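Irirora Home Bar Classes: Frequently Asked Questions
Last updated 7/1/22

Do I need experience before I come?
No. The first class is for people who have never measured a drink in their life. We begin with pouring water, and we stay with water until your hand is calm.

What do I need to have at home?
A small metal measuring cup (many people call it a jigger), a small clear glass and a bottle which you can hold well in one hand. Please do not buy a big set before the first class. Most of my students bought too much.

Why do you cover the table with brown paper?
Paper is cheap, it does not slide as much as plastic, and a drop on it shows right away as a dark spot. After the class we fold it and throw it away.

How should I pour from the metal cup to the glass?
Bring the two close together first, and only then tip the metal cup. Beginners like to pour from high, as they saw in a bar. Please wait with this. Keep the rim near to the glass and tip it in one movement, without stopping in the middle.

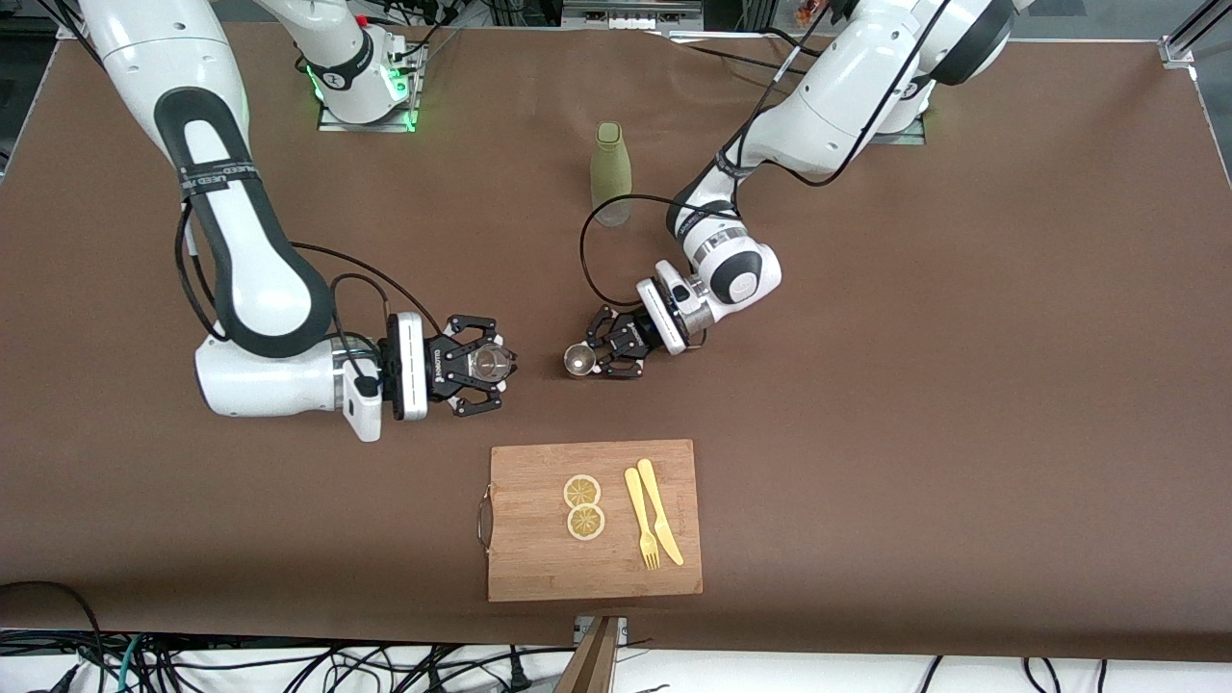 If you stop in the middle, the liquid runs back under the rim and down the outside of the cup. It is a small amount, but in a small drink you will taste the difference. When the cup is empty, hold it tipped for one more moment and then put it down.

Can I practice with something other than water?
Yes, cold tea is good because you can see it. Syrup is more difficult, so leave it for the second class.

Where are the classes?
In our room in Dravitside, at 31 Bastos Street, second door after the bakery. The bell is not loud, please press it long.

How much does it cost?
One class is 800 and the full course is 2899. Glasses and paper are included. You can pay through Dritico or in cash.

Can I change my date?
Yes, until one day before. Write to Divina Magbanua with your name and your booking number.

Can I bring my child?
Children from ten years can come to the January class with an adult. In that class we make only fruit drinks.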